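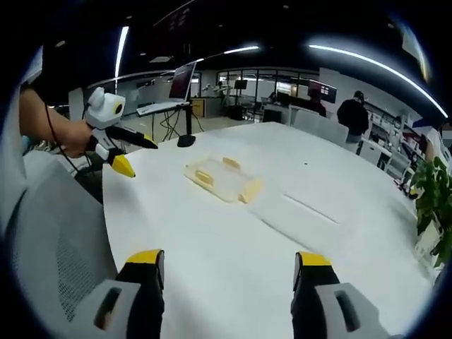

Photo: Bastos. Reproduced with permission.

3. The Household Lid Problem

3.1 Background

Most kitchens own more food containers than lids, or more lids than containers, and the surplus seldom fits the shortage. Earlier work on storage habits (Avitz survey, wave 2) treats this as simple loss. We are less sure. A lid is a large, flat object with few places to hide, and our households had already looked in all of them.

We asked 60 households in Wendach to empty the relevant cupboard onto a table and pair what could be paired. The median time was 17 minutes, including arguments. Containers of frosted or clear plastic (Figure 2) were the hardest to sort, as one near-rectangle looks much like the next until the last corner refuses to close. Several participants described such a lid as fitting "if you hold it."

Orphaned pieces were seldom thrown out. Asked why, participants said the other half might turn up, and one household had been waiting since before its current kitchen was built. We coded these answers as hope — the coding manual had no better word.

Takeout containers were kept at a higher rate than bought ones, though they were rated lower on every measure we used. We return to this in Section 5, without much success.

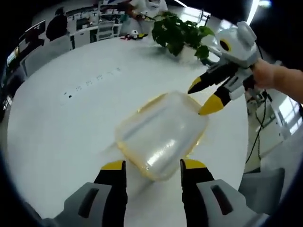 3.2 Sampling and Limits

Addresses were drawn from the Retum mailing list, which holds 2,000 entries. We wrote to 1,000 of them in June. Homes with a dedicated lid drawer were left out of the main analysis and are reported separately in the appendix, where they seemed happier.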